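Threads Profiles Topics Saved Sign in
Topics > Language and writing > Thread by Jocelyn Kennedy

I keep a paper notebook of English words for ordinary things. I started it in my first winter in this country, when I could explain a contract but could not ask for a dustpan. This is a thread about the notebook and what I learned from it.

The first page has the word "lid." I knew "cover" and I knew "top." In the kitchen store I asked for the cover of a pot and the man brought me a cloth. He was very kind. I went home with the cloth, and I still use it for bread.

My rule is simple. When I point at a thing with my finger instead of saying its name, I must write that thing down the same evening. Some evenings the page is empty. Some evenings it is full, for example after I visit a hardware store.

Words I collected in one visit to the hardware store: washer, bracket, hinge, dowel, grommet. I already knew "washer," but only the machine for clothes. I stood in the aisle for a long time with this small metal ring, thinking about laundry.

My teacher in the evening class was Rhonda Tremblay. She did not like word lists. She told us, "If you cannot use it before Friday's dinner, let it go." I did not obey her completely. I kept "grommet" for two years before I had any reason to say it.

The containers were the most difficult for me. Box, bin, crate, tub, tray, basket, bucket, pail, drum. In my language we have 3 words for all of these, and one of them is used mostly by my grandmother.

I asked Rhonda what is the difference between a bucket and a pail. She thought about it and said that a pail is in a song. I wrote this down exactly.

A crate I understand now. It has slats, or it can be stacked, or something heavy travels in it. But people also say "a crate of records," and then it can be a plastic thing with holes. I accepted this.

"Bin" was a surprise. The textbook we used in the class was called Zirley, the blue edition, and it was written for Britain. There a bin is for garbage. Then I came here, and people told me the flour is in the bin. I did not eat the pancakes with a calm heart.

Later I learned that here a bin can hold flour, apples, socks, mail, bolts, toys. It is usually open, or easy to open, and you reach into it. I think the reaching is the important part, but I am not a linguist and somebody will correct me.

Somebody corrected me. A reader writes that her family has a coal bin with a heavy door, and nobody reaches into it with pleasure. Thank you, I have added it to the page.

The second difficult group is the words for long flexible things. Rope, cord, string, wire, cable, hose, strap. I used "rope" for the telephone charger during my first half year. My coworkers at Nodimora understood me and said nothing, and I would have preferred that they laugh.

Cord is what goes from the lamp to the wall. Cable is thicker, or it carries a signal, or it holds a bridge. Wire is thin and often it is inside the other two. This is my own explanation and I wrote it in pencil.

The third group is the parts of the body which are also parts of things. A chair has arms and legs. A bottle has a neck. A clock has a face and hands. A needle has an eye, but a potato has many. A river has a mouth at the end, and this one I find strange even today.
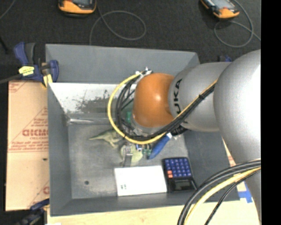 Prirkine Reader, issue 4

Arm, joint, cable, bin. All of them are in my notebook, on four different pages, and "arm" has the longest entry: the sofa, the record player, the sea, the law, the sleeve without an arm in it.

"Joint" I met first at the doctor, then at the carpenter, then on the menu as a piece of meat. I asked the carpenter if it hurts when the weather changes. He was talking about the table.

Several people asked how I arrange the pages. I do not use the alphabet. I write by place: kitchen, bathroom, street, office, garage. When I look for a word I remember where I was standing when I did not know it.

In September I will start the second notebook. The first one has 100 pages, and the last page is for things I still point at. At this moment: the small plastic end of a shoelace (I know there is a word, I forget it each time), and the piece of wall under a window.

Please do not tell me the shoelace word tonight. I would like to find it myself.

Posted 2025-07-06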